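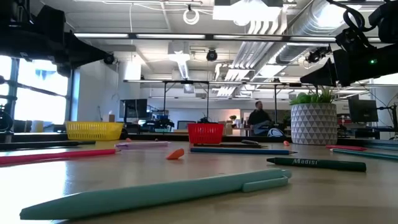 Ernährungswirtschaft in Havstead

Die Ernährungswirtschaft in Havstead umfasst die Betriebe der Lebensmittelverarbeitung im Stadtgebiet und im angrenzenden Hafenbezirk Justport. Sie gilt neben dem Umschlagsgewerbe als wichtigster Arbeitgeber der Stadt. Schwerpunkte sind Fischkonserven, Getreideprodukte und Tiefkühlgemüse.

Geschichte

Die Anfänge des Wirtschaftszweigs liegen in den Salzereien am Südufer, deren Ware zunächst nur auf den Märkten des Umlands abgesetzt wurde. Mit dem Anschluss von Justport an die Bahnstrecke nach Ferkbridge entstanden die ersten Konservenfabriken. Die bedeutendste von ihnen, das Unternehmen Figueiredo, beschäftigte in seiner Blütezeit bis zu 3.000 Personen, darunter zahlreiche Saisonkräfte während der Heringsfänge.

Der Rückgang der Fangmengen führte zur Schließung mehrerer Werke. Figueiredo gab die Fischverarbeitung am Südufer auf und verlegte die verbliebene Produktion in einen Neubau an der Straße nach Ferkbridge. Das alte Fabrikgelände lag lange brach und wird heute von Kühlhausbetreibern und Verpackungsfirmen genutzt.

Struktur

Im Stadtgebiet sind 168 Betriebe der Branche gemeldet, überwiegend Kleinunternehmen mit weniger als 20 Beschäftigten. Größter Arbeitgeber ist weiterhin Figueiredo mit 2.000 Beschäftigten. Die Mühlenbetriebe beziehen ihr Getreide aus dem Umland von Ferkbridge, die Hersteller von Tiefkühlware arbeiten meist mit Anbauverträgen, in denen Menge und Abnahmepreis vor der Aussaat festgelegt werden.

Der Absatz erfolgt zum größeren Teil über den Lebensmitteleinzelhandel. Die Herstellung von Handelsmarken hat dabei an Gewicht gewonnen - mit entsprechendem Druck auf die Margen der kleineren Anbieter. Ausgeführt werden vor allem Konserven, deren Verschiffung über den Containerkai in Justport abgewickelt wird.

Wirtschaftliche Bedeutung

Von der Lebensmittelverarbeitung hängen in Havstead auch vorgelagerte Gewerbe ab, insbesondere der Maschinenbau, die Kartonagenherstellung und die Kühllogistik. Die Gewerbesteuereinnahmen der Stadt unterliegen infolge dieser Verflechtung deutlichen Schwankungen. Als Risiken für die weitere Entwicklung werden die Energiekosten der Kühlhäuser und der Mangel an Fachkräften in der Lebensmitteltechnik genannt. Die Berufsschule in Ferkbridge unterhält hierfür einen eigenen Ausbildungszweig.

Siehe auch

Hafen Justport
Bahnstrecke Ferkbridge-Justport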